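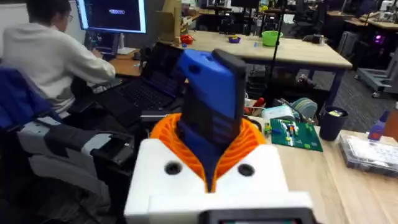

Can the Kesska recordings be used to train a control policy?

Use the clean split for that. The fault split contains 52 episodes in which the wrist camera stopped delivering new images while the arm kept moving, and a policy trained on those will learn to act on a picture of somewhere it no longer is.

Kesska: wrist camera recordings with labeled stream stalls

Version 2

Summary

Kesska holds 4000 teleoperated episodes from a single arm with a Volla gripper and a small camera mounted at the wrist. The data was collected for pick and place work on office desks and worktables. During collection the camera stream stalled in a number of episodes, and the recorder did not notice. Two of those stalls ended with the arm pressing into a table hard enough to trigger a protective stop.

The first version of the set was released before the fault was understood. It mixed stalled and healthy episodes with no label. Version 2 contains the same episodes, with stalls labeled and the split files rebuilt. Nothing was re-recorded.

What went wrong

The camera sends images over USB to a capture process. The capture process copies the newest image into a shared buffer, and Drollo, our recorder, reads that buffer on a fixed tick along with the joint state and the gripper command.

Drollo stamped each image with the time it was read from the buffer. It did not carry over the time at which the camera produced it. When the USB link dropped, the capture process went into its retry loop and left the last good image in place. Drollo went on reading the same image and giving it a new time on every tick. The files that came out had the correct number of images, evenly spaced, with no gaps. Every check we had at the time looked for gaps.

The operator display had the same weakness. It redrew from the shared buffer at its normal rate, and the clock in its corner kept running. In a stall the operator saw a live-looking display of a workspace that was not changing. If the arm was moving slowly, or the operator had paused, there was little to tell the two cases apart.

The cause of the link drops was mechanical. The camera cable runs through a clip on the wrist, and the clip had been closed with too little slack. At the far end of wrist rotation the cable pulled on its connector. The connector did not come out. It moved just enough to lose contact and then seated again when the wrist turned back, so a hand check at rest found it tight every time.

The two contact events

Both events followed the same pattern. The operator was lowering the gripper toward an object and rotating the wrist. The stream stalled during the rotation. The operator saw the gripper still above the object and continued to command downward motion. The finger reached the tabletop, the joint torque limit was exceeded, and the controller stopped the arm.

In the first event the finger pad was torn and had to be replaced. In the second there was no damage that we could find. No person was within reach of the arm in either case. The stop was made by the arm controller, which does not depend on the camera, and it worked as it should both times.

The first event was written up as operator error. That was wrong, and the entry in the maintenance log has been corrected. The stall was found only after the second event, when the recording was stepped through next to the joint plot and the joints were seen to move while the image did not.

How stalls were labeled

Comparing whole images was the obvious method and it gave poor results on the first try. The stored images pass through a video encoder, and a repeated source image does not come back as identical pixels. Small encoder differences made stalled images look new. Raising the threshold to absorb these differences then hid slow motion in healthy episodes.

The gripper adds to the problem. It is fixed relative to the camera, so the white housing, the orange collar and the base of the blue finger stay in the lower center of the view whatever the arm does. Any score averaged over the full image is pulled toward "no change" by that region. The labeling tool masks it out and scores only the background.

The rule has two parts. First, the masked background must stay below the change threshold for at least 600 ms. Second, the joint encoders must report wrist motion above the noise floor in the same window. An arm at rest in front of a still room is therefore not marked as a stall. This also means that a stall which begins and ends while the arm is at rest will not be found. Such an episode would be harmless for most uses, but it should not be treated as proof that the stream was good.

Every episode flagged by the tool was then reviewed by hand. Episodes shorter than the window were also reviewed by hand, as the rule cannot be applied to them.

Splits

clean: every episode with no labeled stall. Suitable for training.

fault: the 52 episodes with at least one labeled stall. Intended for testing stall detectors and for replaying against a watchdog. The two contact events are in this split and carry the tag contact.

There is no separate validation split. Users who need one should cut it from clean by recording session and keep each session whole, as the desk layout tends to stay the same within a session.

Fields

episode_id: string, unique within the set, unchanged from the first version.

image: wrist camera image, as stored by Drollo.

t_read: time at which the recorder read the shared buffer. This is the field that was called timestamp in the first version. The old name suggested something it did not provide.

t_source: time at which the camera produced the image. Empty in all episodes, as it was never saved. The field is present so that later recordings can share the same layout.

joints: joint positions from the arm controller. These have their own clock and were not affected by the fault.

gripper_cmd: commanded opening. The measured opening was not recorded.

stall: true for each image inside a labeled stall, false elsewhere. The first image of a stall is the last good one and is marked false.

tag: free text. Empty, contact, or short.

What is in the view

Recordings were made in the Mühlbauer room, a shared workspace with computer desks, worktables and electronics lying out between jobs. The background was not staged. Expect laptops, monitors, bare circuit boards, loose cables, tape, cups, bowls and storage boxes, many of them unrelated to the task in the episode.

People appear in some episodes, at their desks or passing behind the worktables. Everyone who regularly uses the room gave consent for recording and for release. Episodes in which a monitor could be read were blurred over the screen area before encoding. Anyone who finds readable private text in an image should report the episode_id and the episode will be withdrawn from the next version.

Changes made to the robot

The cable clip was moved back from the wrist joint and the cable now has a service loop. Full wrist rotation in both directions is part of the startup check, with the stream watched by software during the sweep.

The capture process writes the source time and a frame counter into the buffer with each image. Drollo refuses to start if either is missing, and marks the episode as failed if the counter does not advance.

A watchdog in the teleoperation node compares the source time against its own clock. If the newest image is too old, downward motion is blocked and the display turns gray. Upward motion stays available. An earlier draft of the watchdog held the arm completely still, and that was dropped after a bench test in which the arm could not be backed away from a part it was already touching.

The watchdog is not a safety function. It runs on an ordinary computer and has not been assessed as one. The torque limit and the hardware stop remain the only protections that should be relied on near people.

Known limits

Stalls shorter than the labeling window are not marked. They probably exist in the clean split.

The mask was drawn once and is applied to every episode. After the finger pad was replaced the new pad sat slightly differently, and a thin strip of it falls outside the mask in later sessions. Spot checks did not show any effect on the labels.

One arm, one gripper, one camera and one room. Results from a detector tuned on Kesska should not be assumed to carry over to a different mount, and a detector should be tested against a deliberately unplugged camera before it is trusted on any robot.

The fault split is small and its stalls share a single cause. They cluster at one end of wrist rotation, and a classifier given the joint positions will learn that shortcut very quickly. For detector work, withhold the joint positions or supply only joint speed.

Moving from the first version

Episode names match, so existing lists can be filtered against the fault split file. Code that reads timestamp needs to read t_read. Models trained on the first version should be retrained on clean. We retrained ours and retired the old weights – they are no longer available for download.

Reports of unlabeled stalls are welcome through the issue tracker. Include the episode_id and the t_read value at which the image stops changing.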